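3.2 Keeping the shelf cell in working order

The Plosico arm is set up to tidy stationery shelves, and it learns its placing moves from head-camera recordings of people doing the same job by hand. Most of our upkeep therefore goes into one thing: making sure that what the arm's own camera sees still matches what the recordings show. We found this far more rewarding than we had expected, and much of the credit goes to Nermin Yurt, who wrote the first checking routine in August.

The set-up uses 288 recorded clips. Tape rolls get special treatment. They can stand on edge or lie flat, the clear ones catch the light, and the depth sensor is easily fooled by them. Figure 4 gives two views from one shop. In the first, the right hand grips a small clear roll standing upright while the left lies flat on the shelf.
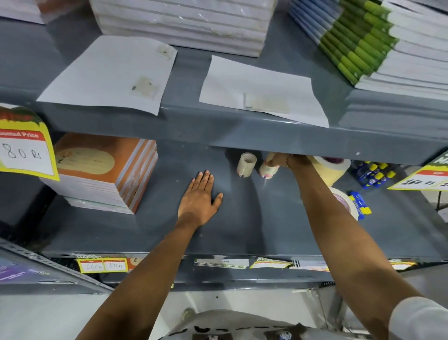
3.3 Setting the gripper and camera

We begin each working day by homing the arm and wiping the camera cover. The operator then closes the finger pads on a steel gauge and reads the gap at three points. If any reading is out, the pads are swapped before anything else is touched – a worn pad looks very much like a camera fault, and we lost a whole morning to that once!

Camera tilt comes next. Lorcan Horgan built a lovely little bracket with a locking pin, so tilt can be reset in 11 seconds. The second view in Figure 4 is the one we like best for checking tilt, as it takes in the perforated upright, the shelf lips and the tiled floor. The left hand rests against a large masking tape roll and the right is open just above another.
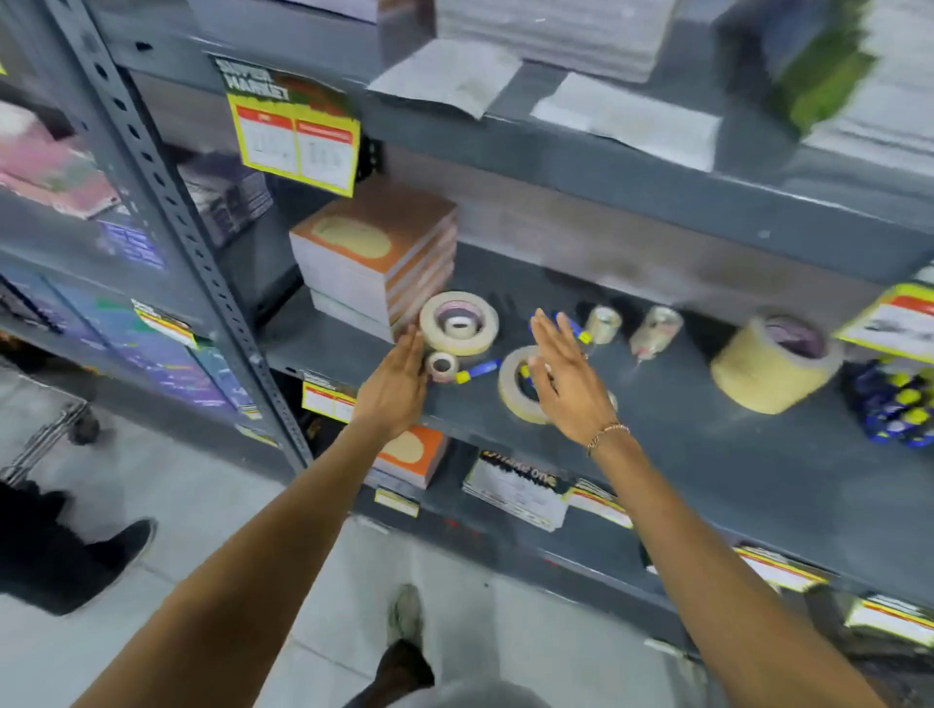 Figure 4. Two head-camera views of hands at work on a stationery shelf.

3.4 Faults and repairs

Over the trial we logged 71 stoppages, more than half of them cleared by reseating the wrist cable. Orhun Polat has since rerouted it through a softer sleeve, and the wrist now turns through its full range without tugging. The remaining stoppages were mostly pad wear, plus a stubborn fan in the controller that we replaced twice.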